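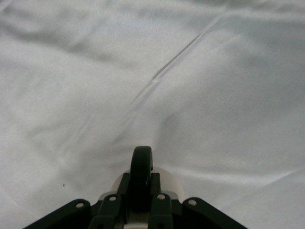
The sheets come back clean, but they come back late, and the guests do not want to hear about it, one guesthouse owner in Troncoso told the town meeting on Thursday's agenda item about the laundry.

The shared laundry in Troncoso will close for repairs in April, the operator Morneo announced on 9 March 2018. The work will take 30 days. During this time all bed linen from the small hotels and guesthouses of the town will be washed in Trestetti, on the other side of the valley.

The laundry serves 101 rooms in the town. Morneo said that the old water pipes lose too much pressure, and that 2 of the large washing machines must be replaced. The new machines are ordered from the company Gendwood and should arrive before the end of the month.

For the guesthouses the closing comes at a difficult moment, as the first spring visitors are expected in the same weeks. Linen will be collected in the morning and returned the next afternoon. Until now it was returned on the same day. Owners are asked to keep one extra set of sheets for every bed, and to mark their bags clearly with the name of the house.

The price per bag will stay the same during the repairs. Morneo had first proposed an additional charge for the transport, but it took this back after several owners complained in writing.

Private customers can not use the service in Trestetti. Those who have left blankets or curtains at the counter in Troncoso should pick them up before the end of March. The counter is open in the mornings only, and the receipt must be shown.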